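Purkville Site - Household Activities Workshop
Notebook, Room Plullwood
November. Session opened 1000, closed 1123.
Entry by Aranka Barta. Present: A. Barta, Zhiqiang Xia, Ruoxi Tang. Read afterward by Siobhán Hayes.

Subject: round table, table reset activity, second layout

Carried over from the previous entry. The first layout was set aside after review because the items were too close together and hands met over the middle of the table. The second layout uses the same round table and the same four items with more space between them. The items are the small cola bottle, the water bottle, the green-tinted cup and the small tan item. No other tableware was put out. Ms. Tang had proposed a saucer, and this was declined until the basic layout is settled.

Table. The black marble-pattern top was kept. It was wiped before the start with a dry cloth, then with a damp one, then dry again. The damp pass alone leaves smears that are easy to see on black and hard to see on the white veins, so the last pass must go all the way to the rim. Mr. Xia prefers to wipe in circles from the center. I have recorded this as acceptable, though I find that straight passes leave fewer marks. The table stays close to the wall and can be worked from the open side. It must not be pushed until it touches the wall, as the rim has already left a faint line on the paint at the Ollotside room and we do not wish to repeat it here.

Chair. The mesh office chair is to the left of the table. It is not part of the layout, and it has no other place in Plullwood at present. Anyone who moves it should roll it straight back and not toward the table leg side. The seat height was not changed.

Floor. The cable on the floor was noted again. Please step over it and do not pull it straight during a session. A request for a cable cover has been written and is with Shaohua Guo. No answer at the time of this entry.

Activity. Each round begins with one or more items out of place and ends with the table fit for a person to sit down at. For this purpose "in place" was agreed as follows, and should be used in all later entries:

Bottles stand upright, caps on.
The cup stands with its mouth up, within easy reach of the open side.
The tan item lies flat, clear of both bottles.
Nothing overhangs the rim.

Labels may face any way. There was some discussion on this point. Ms. Tang holds that a table looks finished only when the labels face the person sitting down, and I agree with her as a matter of taste, but it adds a step that we are not yet ready to describe in writing. It will be taken up with the saucer.

Starting positions tried were the bottle laid on its side, the cup turned over, and both together. The combined start was the most useful to discuss. Mr. Xia righted the cup first on every occasion. Ms. Tang went to the bottle first, on the grounds that a round bottle on a smooth top is the item most likely to travel. Her order is adopted for the written procedure. The cup, mouth down, is stable and can wait.

Remarks on the single items:

Cola bottle. Small and easily placed. It belongs toward the back of the table, where sleeves do not catch it. The contents should not be shaken about more than necessary, and the bottle is not to be opened in the room.

Water bottle. The thin plastic gives under the fingers when it is held low on the body. Hold it higher, near the shoulder. When laid down it should be placed by hand and let go only after it has come to rest. It rolled once during preparation and was stopped well short of the rim.

Cup. It shows fingerprints readily. Rinse and dry it after the session and do not stack it with the heavier cups on the shelf. The tint is pleasant against the black top and much easier to find at a glance than the clear cup used at Ollotside, which three people reported losing sight of among the veins.

Tan item. Light in weight, and it slides on the polish if brushed. Lift it when moving it. It leaves the top clean.

Light. The room lights were left on throughout and the blind was not touched. The gloss of the top returns some glare toward a person standing at the open side, mostly in the back half. A matte cloth was laid over the table for one round at Mr. Xia's suggestion. The glare was gone, but the cloth crept under the bottles and had to be pulled flat between placements, and it was removed. We will keep the bare top.

Comments from Ms. Hayes, copied in on reading: the agreed wording is clear, but "within easy reach" should be tied to a seated person, and the chair should therefore be brought to the table at least once so that reach can be checked from the seat. Accepted. To be done at the next session before anything else is moved.

Outstanding:
Cable cover (S. Guo).
Reach check from the chair (A. Barta).
Second drying cloth for Plullwood; the present one is worn at the hem (R. Tang).
Label direction and saucer, to be discussed together.
Copy of the agreed wording to the Fan folder (Z. Xia).

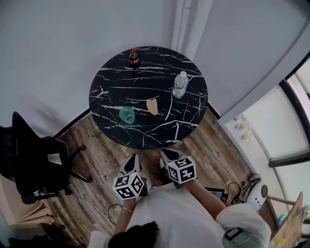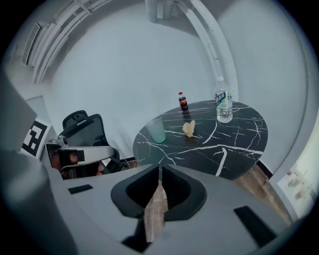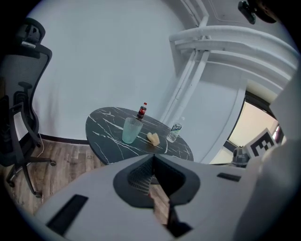 Plullwood, round table, second layout. First view: water bottle on its side, cup turned over. Second and third views: both bottles upright.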